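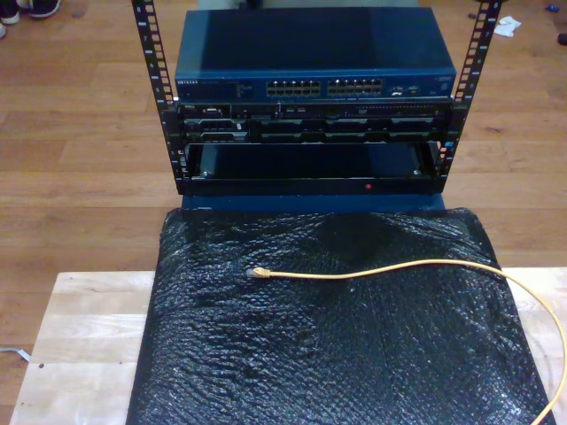
The Town That Kept Its Own Radio

At 6 in the morning the first voice in Plulville belongs to a baker. She reads the bus times, the creek level and whatever birthdays people have phoned in, and then she plays a polka. I heard it in a parked car with a bad cup of coffee and I was hooked before the second verse!

Plulville has 1,038 people and a station that has been on the air, with a few gaps, for longer than most of them have lived there. The signal reaches as far as Brovach on a clear night, and the hill folks there call in more than anyone.

The schedule is taped up in the post office and it changes with the seasons. In July the farm report moves to noon, the high school show goes away, and a two-hour block called Porch takes over the evening (bring a chair, they say, and people do).

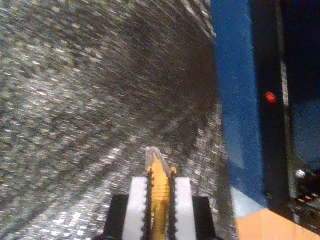
Songs from the back shelf

The record library holds 132 polka albums, plus gospel, surf, and one whole crate of train sounds. Most of the polkas came from the Ševčík dance hall when it closed, and a few still have the hall's request slips tucked in the sleeves. I could have stayed in there all week, reading those slips. "Play it slower, my wife is tired," says one.

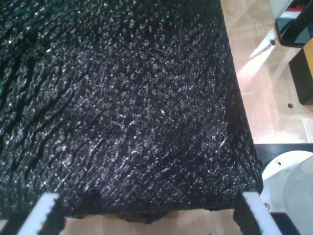
By Emília Malý

Severino Cordero has hosted the night show for 20 years. He works without a script, and he lets silences run so long that you lean toward the speaker. On my last evening he took a call from a trucker stuck at Mivura, who wanted a song his mother used to hum but knew only the tune. So he hummed it, on the air, badly. Three callers had guesses. The fourth, a retired choir teacher, sang the entire first verse, and Cordero just let her go on to the second.
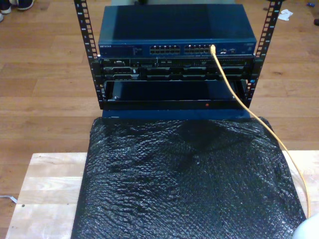
Network switch at the top of an open rack.

He signed off after midnight with the creek level, same as in the morning. It had gone up 2 inches.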